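randari-fold, student project repo, data card + how to run stuff. Still messy, will clean up after the January demo (maybe).

## What this is

Clothes folding demos recorded with hand-held grippers, for the Nadar student robotics club. Goal: get our arm (nickname Mendis) to pull one garment out of a heap, lay it flat, fold it. Right now it can do the laying flat bit on towels. Jeans are bad. Anything with a hood, forget it.

Entry for the Trorero student challenge, household track.

## Numbers

| | |
|---|---|
| episodes recorded | 533 |
| episodes kept after cleaning | 385 |
| held out for eval | 4 homes' worth, see `splits/` |
| max episode length | 200 s |

The missing ones were thrown out for: lost tracking, hand over the lens, wrong gripper ID in the metadata, person stopped halfway to answer the door. List with reasons in `dropped.csv`. A few reasons just say "bad", sorry, that was me at 2 am.

## Layout

```
data/
 episodes/ one folder per episode
 calib/ one file per gripper, DO NOT mix left and right
splits/
 train.txt
 eval.txt
dropped.csv
tools/
 check_episode.py
 replay.py
```

Each episode folder has video, gripper width over time, pose track, and `notes.txt` (garment type, who recorded, anything weird).

## Running

```
pip install -r requirements.txt
python tools/check_episode.py data/episodes/<id>
python tools/replay.py data/episodes/<id> --slow
```

`--slow` is the only mode that works properly right now. Full speed drops frames on the lab laptop. Works fine on Thanasis's desktop so probably not the code??

## Recording rules

- start with fingers open, then close all the way and open again before touching anything
- heap first, don't pre-sort the clothes
- one garment = one episode. Putting it back on the heap is not an episode
- curtains however the people at home have them, we want the light to vary
- say the garment type out loud at the end, it goes in notes
- faces: ask everyone in the room first, write it on the consent sheet, mask is fine if they prefer

Gripper IDs are on the sticker with the QR code. 右 = right, 左 = left. Please copy the whole thing into the metadata and not just the number, we lost a whole evening to this.

## What a bedroom recording looks like 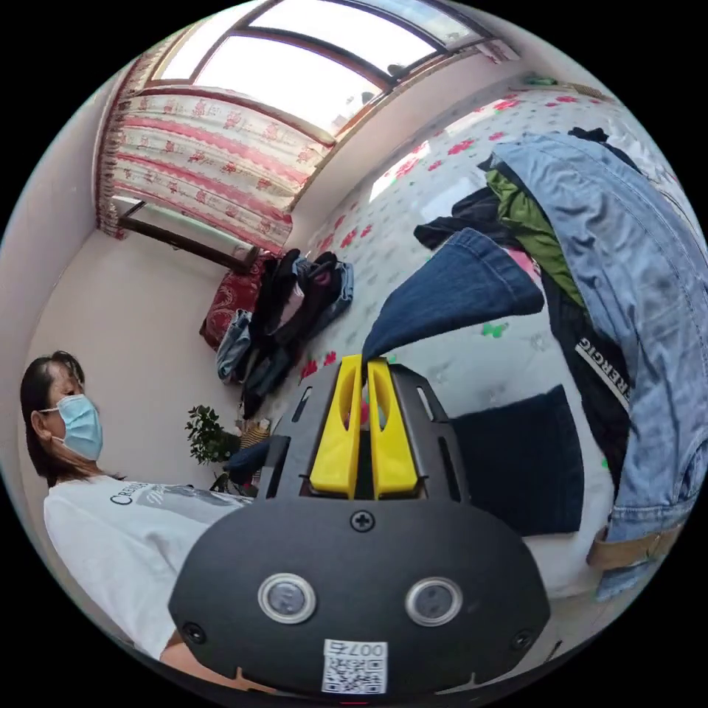 *Photo: Nadar robotics club, bedroom set. OK to reuse with credit.*

Gripper 007右, fingers open, jeans leg nearly at the tips. Denim jacket and the jeans in the same heap makes a hard case for segmentation, our model likes to merge denim into one giant garment. Window light is harsh too, panes go almost pure white and exposure jumps when you tilt up. And the sheet has a flower print so no cheating with background subtraction.

Bedroom set is the one to test on if you want to know how bad your model really is.

## Known problems

- pose track drifts when the gripper gets close to plain walls
- width sensor reads slightly negative when fully closed on a few units, clamp it to zero
- dark cloth on dark cloth: labels are unreliable, two of us labled the same episodes and did not agree
- socks. not enough socks
- `replay.py` crashes if notes.txt is empty, put a space in it

## TODO

- [ ] re-run calibration for the left grippers
- [x] consent sheets scanned
- [ ] fix the replay crash properly
- [ ] more children's clothes, more wool
- [ ] write the actual paper for class

Contact: Thanasis Giannakopoulos, or open an issue. Issues get read faster then email.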